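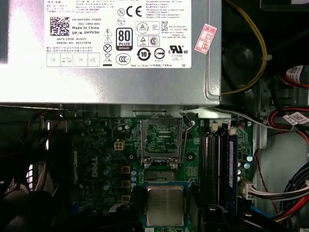
Stotport Community Boards > Home Office and Small Business > Power and Backup

Thread: UPS runtime far below the chart – battery or load?

dminhas
Posted Tuesday, 7:42 am

I look after the back office for a small joinery. We have a line-interactive UPS, a Lendura 1500 VA, feeding one desktop tower, a monitor, the modem and a four-bay NAS. It is four years old and still on its original batteries (two 12 V, 9 Ah sealed lead-acid in series).

The chart in the manual gives 16 minutes at half load. We had an outage on the weekend and the unit dropped everything in under four. The self-test passes every time I run it. The front panel shows load at 31 per cent with everything idle.

Two questions. Is the self-test worth anything? And would it make more sense to replace the batteries or the whole unit?

kqin_electrical
Posted Tuesday, 8:15 am

Batteries. Four years is normal life for sealed lead-acid at room temperature, and less if the unit sits in a warm cupboard. The usual rule is that life halves for every 10 degrees above 25.

The self-test on most small units transfers to battery for a few seconds and checks that voltage stays above a threshold. A battery at half its rated capacity will pass that. It tells you the inverter works and the battery is connected.

Do a proper runtime test. Charge for 24 hours, shut down the NAS cleanly, put a fixed resistive load on the outlets (old halogen work lights are fine), pull the plug and time it. Compare with the chart at the same wattage. Below 80 per cent of the charted time, the battery is at end of life by the usual definition.

Kaiwen

oldmate_ray
Posted Tuesday, 8:51 am

Is the 31 per cent in VA or watts? Makes a difference. A 1500 VA unit is often only rated 900 W, and some panels show whichever figure is higher. With older supplies that have no power factor correction the VA figure can be half as much again as the watts.

dminhas
Posted Tuesday, 9:20 am

Manual says the display is a percentage of rated watts. Rated watts is 900, so 279 W at idle. That seemed high to me, but I put a plug-in meter on the UPS inlet and it read 291 W, so it can't be far out.

Ray, the tower has active PFC. Meter shows 0.96.

kqin_electrical
Posted Tuesday, 9:34 am

291 W at the inlet includes the UPS's own losses and whatever the charger is taking. Still a lot for one office tower, a monitor and a NAS. What else is on it?

dminhas
Posted Tuesday, 10:05 am

Found it. Someone had plugged the label printer into the battery side, and it keeps its heater on standby. Moved it to the surge-only outlets. Load now shows 17 per cent.

That was the load during the outage too, so the true runtime at 279 W was under four minutes. The chart for that load says about double the half-load figure, so the batteries are still well down.

fernleigh
Posted Tuesday, 10:40 am

I'd go the other way and replace the unit. By the time you buy a pair of decent batteries you are a fair way towards a new one with a warranty. The charger circuit in a four-year-old unit has been running the whole time, and if it is overcharging it will cook the new set too.

kqin_electrical
Posted Tuesday, 10:58 am

Don't agree. A charger fault is easy to check. Measure the float voltage across the string after a full day on mains. For two 12 V blocks at 25 degrees it should be between 27.0 and 27.6 V. If it is inside that range, the charger is fine. Check with the old batteries in place, then again a day after the new ones go in.

Throwing out a working inverter over a pair of batteries is poor value. I have units on their third set.

fernleigh
Posted Tuesday, 11:12 am

You also have a bench and a meter you trust. Plenty of people posting here have neither. And capacitors age. I had one that tested fine on float and failed on transfer a month after new batteries went in. Took the site down in the middle of payroll.

kqin_electrical
Posted Tuesday, 11:26 am

Then it would not have passed a runtime test under load with the new batteries. Which is why you do one.

oldmate_ray
Posted Tuesday, 12:03 pm

Both fair. My cut-off is eight years for the electronics, whatever the batteries are doing. At four I would re-battery.

Some notes for Daniyal on buying:

Check the date code before you pay. Sealed lead-acid goes off on the shelf. Anything over six months old without a top-up charge, send it back.

Match the pair. Same brand, same batch. Never one new and one old in series.

Look at the terminal size. 9 Ah blocks normally have the wider F2 tabs (6.35 mm). The 7 Ah ones often come with F1 (4.75 mm), and an F2 connector will sit loosely on an F1 tab and get hot.

Closetti sells a high-rate 9 Ah block that I have had good results with. The Xiong ones are cheaper and I got two years from them.

patch_panel
Posted Tuesday, 1:30 pm

Has anyone tried lithium iron phosphate drop-ins in one of these? On paper the cycle life is far better.

kqin_electrical
Posted Tuesday, 1:47 pm

Not in a unit designed for lead-acid. The float voltage holds the cells near full charge all the time, and the battery management board may cut out on the inrush at transfer. The UPS will also get its low-battery estimate wrong, as the discharge curve is nearly flat and then falls off sharply. Buy a UPS built for lithium if you want lithium.

patch_panel
Posted Tuesday, 2:10 pm

I have had a pair running for 14 months with no cut-outs. Load is only 65 W though.

kqin_electrical
Posted Tuesday, 2:22 pm

At 65 W you are drawing under 3 A from the string. Try it at 600.

dminhas
Posted Tuesday, 4:55 pm

Float voltage is 27.3, so the charger looks fine. I've ordered two of the Closetti blocks with F2 tabs. Will do the work-light test on both the old set and the new set and post the times.

One more thing. The NAS is meant to shut down over USB when the UPS reports low battery, and it did not during the outage. It just lost power.

oldmate_ray
Posted Tuesday, 5:18 pm

Set it to shut down on time on battery, not on battery percentage. With a worn battery the estimate goes from 60 per cent to nothing in seconds and the NAS never gets its warning. I use two minutes on battery, then shut down. Short dips don't trigger it.

fernleigh
Posted Tuesday, 5:31 pm

Agree with Ray on that one. Also check that the tower isn't the one holding the USB cable. Only one device can talk to the UPS directly, and the other has to get the signal over the network.

dminhas
Posted Tuesday, 6:07 pm

The cable was in the tower. Moved it to the NAS and set two minutes. The tower will pick it up over the network once I have the client installed – probably tomorrow, before the batteries arrive.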